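Tralum gripper cell: questions we keep getting

Is the simulator any use for setting up the gripper?
Some. We check finger opening and approach height in it before anyone at Mamumthorpe touches the real arm. I would not sign off a machine on it. Simulated fingers don't wear, and simulated screws don't back out.

How often do the finger pads need changing?
The Testa manual says every 50 shifts. Ours have never lasted that long. We look at them every 14 and usually swap them then. If you can catch a fingernail on the edge of the pad, change it and don't argue with the chart.

Does the wrist camera need recalibrating after a pad swap?
Supposedly it doesn't. Do it anyway. It takes 5 minutes, and the one time we skipped it in November we lost a morning to grasps that landed short. For a first look, load the living room test, bring the fingers in over the sofa and see whether the box on the cushion sits where the coordinates claim it does.

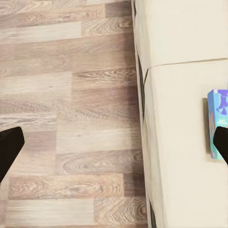 Zohreh Ebrahimi wrote in to say that a clean result in the living room test told her nothing, as her real camera bracket was bent and the simulator had no way of knowing. She wants the bracket check moved ahead of everything else. Fair point, and we have moved it.

So what order should I do things in?
Bracket, pads, the 4 finger screws, calibration, simulator, then a slow run on the real arm with your hand near the stop button.

Is the Wirnel auto-tune worth paying for?
I have yet to see it beat a person with a feeler gauge. It reported a good fit on a finger that was visibly crooked. The sales page says this was fixed. We have asked for the test results and are still waiting.

Can I grease the finger slides with whatever is on the shelf?
No. Use the grease listed on the cover plate and wipe off the old stuff first.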